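Flat sheet vs. duvet cover only: does anyone still use a top sheet?

Home Forums > Bedroom and Laundry > General

thimble_and_twine
I moved into a one-bedroom in November and had to buy all my bedding from scratch. I grew up with a fitted sheet, a top sheet and a comforter. My last roommate slept under a duvet with a washable cover and no top sheet at all, and she said I was making extra work for myself. Before I spend money on a full set I'd like to hear what people do. I have a queen bed, I sleep warm, and the laundry room in my building has two washers for the whole floor.

parkrow7
Top sheet, always. It gets washed every week and the comforter gets washed maybe once a season. If you drop the top sheet you have to wash the cover every week instead, and a queen cover takes up most of a washer by itself. In a shared laundry room that matters.

glennwood_m
I stopped using one years ago and don't miss it. It ended up in a knot at my feet every night. I own two duvet covers and swap them. Making the bed takes me no time at all.

parkrow7
Making the bed takes no time. Getting the cover back on takes plenty.

glennwood_m
It doesn't if you do it inside out. Turn the cover inside out, reach in and grab the two far corners, grab the corners of the duvet through the fabric, and shake the cover down over it. Tie the inside ties if it has them. I can do a queen alone.

saltmarsh_kay
I'm with parkrow7 on the laundry part. I used to pay by the load and I kept track for a while. The cover went in by itself because anything I put in with it got balled up inside and came out wet. Button it or zip it before you wash it and that mostly stops, but you still can't fit much else in there.

For a warm sleeper the top sheet has another use. In summer I push the blanket down and sleep under the sheet only. You can't do that with a duvet.

thimble_and_twine
That's a good point about summer. I hadn't thought past winter. What material do you have? I was looking at the Lanside percale because it was on sale for 75 dollars with two pillowcases.

saltmarsh_kay
Percale, yes, not that brand. It's crisp and it wrinkles. If wrinkles bother you, take it out of the dryer a little early and put it straight on the bed.

ovenmitt_ray
I have the Lanside set. The fabric is fine. The fitted sheet is cut shallow and it pops off one corner of my mattress, which is a thick one with a topper. Measure yours before you order. The top sheet is generous and tucks in well at the foot.

Also don't pay attention to thread count. I had a set marked 333 and a set marked much higher and the higher one was hotter and pilled first.

glennwood_m
Agree on thread count. Weave makes more difference.

dunlin
I'll disagree with everybody about percale. I run cold and it feels like getting into a paper bag. I use a plush fitted sheet from Pusteo from the first cold night until spring, and a duvet on top, no flat sheet. A smooth flat sheet over plush is a bad combination anyway. It slides around and you wake up with it on the floor. If you do plush you want either a plush flat to match or nothing.

parkrow7
Doesn't the plush hold on to lint? I had one and gave it away. Every sock I owned left something on it.

dunlin
It does pick up lint. I wash it by itself on cold, no fabric softener, and dry it on low. High heat is what ruins them. The fibers get stiff and you can't bring them back. My current one is on its third winter.

saltmarsh_kay
Three winters is better than I got. Mine went rough in one, but I was drying it on high with towels, so that's on me.

thimble_and_twine
I sleep warm so plush is probably out for me, but my sister is staying in January and she's always cold. Might get one for the pull-out. Does it come in a lighter color? Everything in the store near me was navy or dark gray.

dunlin
There are lighter ones. I'd go pale if you have a choice, lint shows less on it. This is the sort of thing I mean, pale gray-green, on the bed:
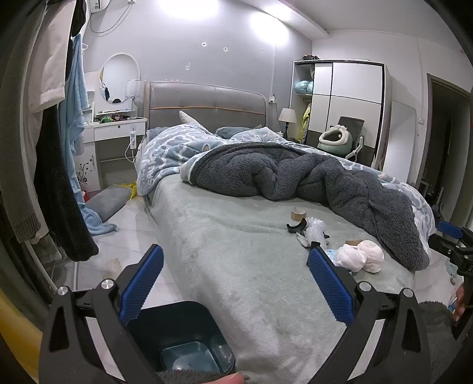
For a pull-out, check the depth before you buy. Those mattresses are thin and a deep-pocket sheet will bunch up underneath. You can get sheet straps that clip across the corners, and they help, or fold the extra under and pin it flat with the weight of the mattress.

ovenmitt_ray
Straps work. I put them on my Lanside fitted sheet after the third night of fighting with it. The elastic kind with metal clips held up better for me than the plastic ones.

glennwood_m
Going back to the first question, I think the shared washers are the deciding thing. If I had to wait for a machine I might go back to a top sheet too. I have my own washer, and I should have said that earlier.

parkrow7
That's all I was saying.

glennwood_m
I still don't like sleeping under one.

heron_lane
Late vote for a third way. I use a light cotton coverlet right on the fitted sheet, nothing else, and add a wool blanket when it gets cold. The coverlet goes in with the sheets and it all fits in one load. Mine is a Drovis, bought on clearance for 30 dollars. It has a few pulled threads from the cat but it has held up.

thimble_and_twine
How warm is the coverlet alone? My apartment has radiators I can't control and it gets hot in here by bedtime.

heron_lane
Light. With the radiators going you'd probably be fine with only that. I keep the wool blanket folded at the foot of the bed and pull it up in the early morning if I need it. The wool gets aired out on the porch and I almost never wash it.

thimble_and_twine
OK, I think I'll get the percale set and use the top sheet, then look for a coverlet to go over it and skip the duvet for now. My mattress measured fine for the Lanside. I'll see what the plush ones cost before January.

saltmarsh_kay
Wash the percale twice before you judge it. It's stiff out of the package.

dunlin
It's stiff after that too.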